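February, build notebook
Ravindra Mishra

Okay, so the Kesent map is finally playable from one end to the other! I ran it with Bhupendra this morning and we only fell through the floor at the drawbridge, the same spot as last time. He thinks the collision mesh got exported at the old scale. I re-exported it before lunch and walked up and down the bridge like an idiot for a while, no falls. Leaving the ticket open anyway until Neelam has had a go, she finds holes I never find.

Bigger problem is the spawn timer. It's set to 8 seconds and on a full server (we faked 45 players with bots) everybody piles up at the west gate and gets flattened by whoever has the mortar. Santosh wants 3 seconds. I tried it and it felt way too frantic, people were back in the fight before the kill message had faded. Going to try a second spawn point behind the mill first and leave the timer alone.
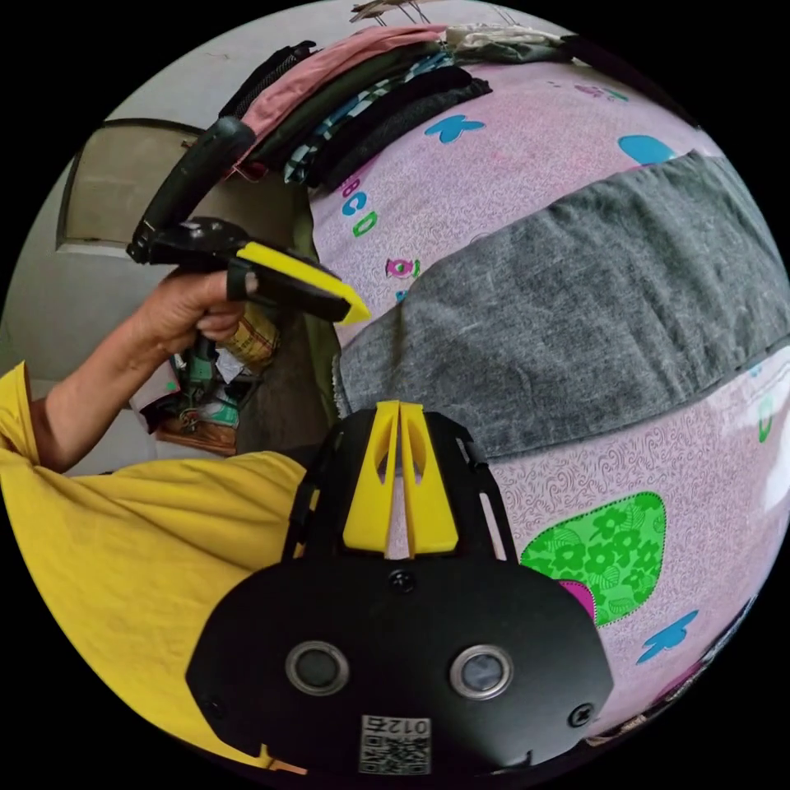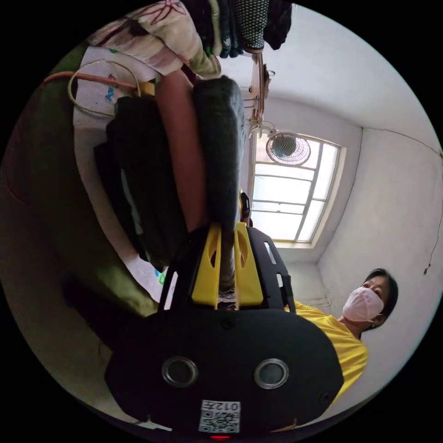
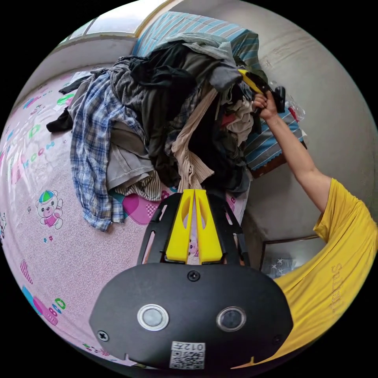
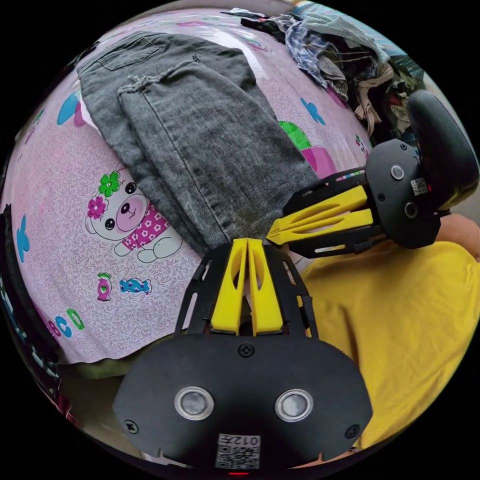
The mill roof needs blocking off if we do that, mind you, or snipers will just live up there. Rodrigo has a broken-ladder prop left over from the Drurach map that would fit nicely (same wood texture and everything), so I've asked him to drop it in.

Other bits from today:

Mortar splash damage is down to 100 from whatever silly number it was. Feels much better, you can survive a near miss now if you started at full health.

The flag carrier icon still vanishes when you crouch. Neelam says it's the same bug as on Hladun, where the icon was parented to the head bone. I haven't looked yet.

Water on the east side looks gorgeous with the new reflections and absolutely kills the frame rate on my old laptop. Turned them off on the low preset and it's smooth again.

Tostedov rotation: I'd like to swap it out while we test Kesent, but Bhupendra's right that people will moan, it's the one they all know by heart. Maybe keep both and drop Drurach for a bit? Ask Santosh before touching the server config.

Next up: second spawn, crouch icon, then another bot run with the timer still on 8.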